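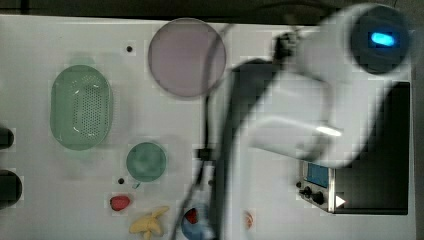
The Last Swim at Solton

The lake at Solton is 220 feet deep in the middle, and when you are 16 and have only ever swum in pools, you can feel every one of those feet under your toes.

Duyên Tạ felt them now, and she wasn't even in the water yet. She stood on the end of the town dock at ten to six in the morning with her towel around her shoulders, and her stomach was doing something wonderful and awful at once.

"You look green," said Uyên Huỳnh.

"I feel green."

"Good green or bad green?"

Duyên thought about it. The sun hadn't cleared the hills yet but the whole sky was getting ready for it, pink at the bottom and then a yellow she had no word for, and the water had every bit of it too, upside down. "Good green," she said. "I think good green!"

They had been planning this since June. Swim across, dock to dock, before August ran out and the school year came along and ate everything. People in Solton had been doing it forever, grandmothers had done it, and there was a board nailed up inside the boathouse with the names of everybody who had made it, painted by hand in whatever paint was lying around that year. Duyên had been reading that board since she was small enough to need lifting. Her favorite name was on the third row, in orange: Jolán Veres. She loved the shape of it. For years she had thought Jolán Veres must be a mermaid, or at least somebody dead.

Jolán Veres was 71 and was at that moment dragging a rowboat down the gravel, swearing at it.

"Are you two going to stand there?"

They ran to help. The boat was the one she always took out for crossings, flat and heavy and painted green so many times that the edges had gone soft, and it had the word Timevis on the back. Duyên had asked her once what it meant, and Jolán had said she bought it that way and it was bad luck to ask a boat personal questions.

"Rules," said Jolán, once they had it floating. "You stay where I can hit you with an oar. You want to stop, you put a hand up, and we stop, and then we all go and have pancakes. There are pancakes either way. Is that clear?"

"What if I don't want to stop?" said Duyên.

"Then don't put your hand up."

Lợi Phan came down the path with his shoes in his hand and his hair sticking straight up on one side. He was supposed to be on the far dock already with the blankets, but his truck wouldn't start, so now he was going in the boat. He had the blankets and a thermos of ginger tea, and for some reason a trumpet.

"Why," said Uyên.

"For when they finish!"

"Can you play it?"

"I've had it for a week," said Lợi happily, and climbed in.

Then there was only the getting in. Uyên jumped, because Uyên always jumped, and came up shrieking. Duyên went down the ladder one rung at a time. The cold took hold of her ankles, then her knees, and at her ribs it squeezed so hard that she laughed out loud – she couldn't help it – and then she let go of the ladder and was a person in a lake.

The first part was easy. It was so easy! The water was soft and tasted faintly of stones, and every time she turned her head to breathe there was the green side of the boat, and Jolán's elbow going back and forth, and a slice of pink sky behind it. She fell into counting strokes the way her aunt had taught her, up to 100 and then back to the start. Her aunt was Hằng La, who had taught half the kids in town at the Ciltonex pool, behind the old factory, and who had cried a little last night while pretending to look for the good goggles. She was on the other side right now. Duyên couldn't see her, but she knew exactly how she'd be standing.

Somewhere past the middle, it stopped being easy.

She looked down, which she had promised herself not to do. There was green, and then darker green, and then there was just nothing, going down and down. Her arms forgot what they were for. She came upright and trod water, and her breath came in little sips.

The oars stopped.

"Hand up?" Jolán called. There wasn't any push in it, one way or the other.

Duyên shook her head. Then she nodded. Then she said, "I don't know. It's really deep."

"It is," Jolán agreed.

"Were you scared? When you did it?"

"I was scared the whole way. I sang."

"What did you sing?"

Jolán looked, for the first time in all the years Duyên had known her, shy. She rested the oars across her knees and sang a line or two of something in Hungarian, not very well, about a goose. Lợi listened with his mouth open. Then he picked up the trumpet and, before anyone could stop him, tried to join in.

It was the most terrible sound ever made on that lake. Two ducks left. Uyên, floating on her back a little way ahead, laughed so hard she went under, and came up coughing and still laughing, and then Duyên was laughing too, and you cannot be afraid of the bottom of a lake while you're laughing with your face full of water. There isn't room.

"Again!" she yelled.

"No!" yelled everyone else.

She put her face down and swam. The sun came over the hills, all at once, and the water under her lit up in long gold stripes that shook and slid and went down into the green like ladders. She had never seen that from a pool. She looked at it the whole rest of the way. She forgot to count.

The far dock arrived under her hand before she was ready for it, slimy and solid and real. Uyên slapped it a second later and said a word that Hằng La, right above them with a towel open in both arms, kindly didn't hear. Old Mr. Liu, who lived in the house behind the dock and had come out in his slippers, clapped for them both as if it were the Olympics.

"How was it?" said her aunt. She was crying again and not even pretending about goggles.

Duyên's teeth were knocking together too hard to talk. She pointed back at the lake, at all that shining water, and then at herself, and then at the lake again.

"I know," said Hằng La. "I know!"

They did the painting after pancakes. The only paint in the boathouse was purple, a big dented can of it, and the brush had lost half its hair. Uyên went first and made her letters enormous. Duyên took her time with hers, and had to do the last one twice, and when it was finished she got purple on her nose from standing too close to look.

Lợi asked if there was room for the trumpet.

Share 10 | Comments 2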